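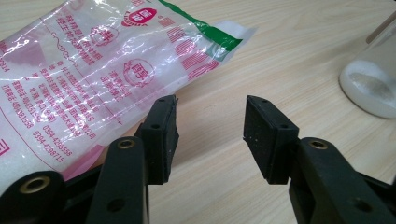
Garitcombe Community Network: Frequently Asked Questions About Our DNS Changes

Last updated 9 May 2026

What is changing?

We're moving every member from our old forwarding resolvers to our own validating resolvers, one in Etport and one at the Vudent exchange building. They check DNSSEC signatures, they speak encrypted DNS, and they're close to you on the network. We've wanted to do this for years and we're thrilled it's finally happening!

I don't know what a resolver is. Should I keep reading?

Please do! When you type a web address, your computer has to find the number that goes with the name. It asks a resolver, and the resolver goes off and asks the servers that know (or remembers the answer from last time, which is much quicker). Every page you open starts with a handful of these lookups, so a good resolver makes the whole connection feel livelier.

Do I need to do anything?

Most members don't. If your router gets its settings from us automatically, it will pick up the new addresses the next time it renews its lease. If you typed our old resolver addresses in by hand at some point, you'll need to change them or switch back to automatic. The new addresses are on your account page under Connection.

When do the old resolvers go away?

They stay up until the last 40 hand-configured households have moved over. We started in April with 3,950 connections to migrate, and 2,481 of them are now on the new service. We'll email anyone who is still using the old addresses before we turn anything off.

What does DNSSEC validation get me?

It lets the resolver check that an answer really came from the owner of the name and wasn't altered on the way. If the signature is bad, you get an error in place of a forged address. Plenty of domains still aren't signed, and those keep working exactly as before, with no extra protection.

A site works on my phone's mobile data but not at home. Is that you?

It could be. When a domain owner makes a mistake with their signing keys, a validating resolver refuses the answer while a non-validating one passes it along. Send us the name and we'll look at it. If the fault is on their side, we write to them. Seung-woo Yeom keeps an eye on these and loves a strange one, so don't be shy.

Can I use encrypted DNS?

Yes, and we'd be delighted if you did! Both DNS over TLS and DNS over HTTPS are switched on. Recent phones and most browsers have a setting for it, usually called Private DNS or Secure DNS. The hostname to enter is on the same account page as the addresses.

Do you log my lookups?

We keep totals: how many queries, how many failures, how long answers took. We don't store which member asked for which name. If we're chasing a fault with you, we may ask to turn on detailed logging for your line, and we delete it when the ticket closes.

Do you block anything?

No. The standard service answers for everything. We also run an optional filtered service called Phí, which leaves out known malware and phishing domains. You can turn it on or off from your account page, and the change takes effect as soon as your devices clear their cached answers.

Can I keep using a different resolver, or run my own?

Of course. We don't intercept port 53 and never have. Several members run their own at home, and Ebise Workneh has written a lovely set of notes on doing it with a small Linux box, including how to sort out IPv6 reverse lookups for your prefix. They're in the members' wiki.

Why are there 2 addresses for each resolver?

One is IPv4 and the other is IPv6. Enter both if your router has room for them. If it only accepts one kind, that's fine too.

Something is broken right now. Who do I contact?

Open a ticket from your account page, or call the support line if you can't load it. Tell us the name you were looking up and the time it failed.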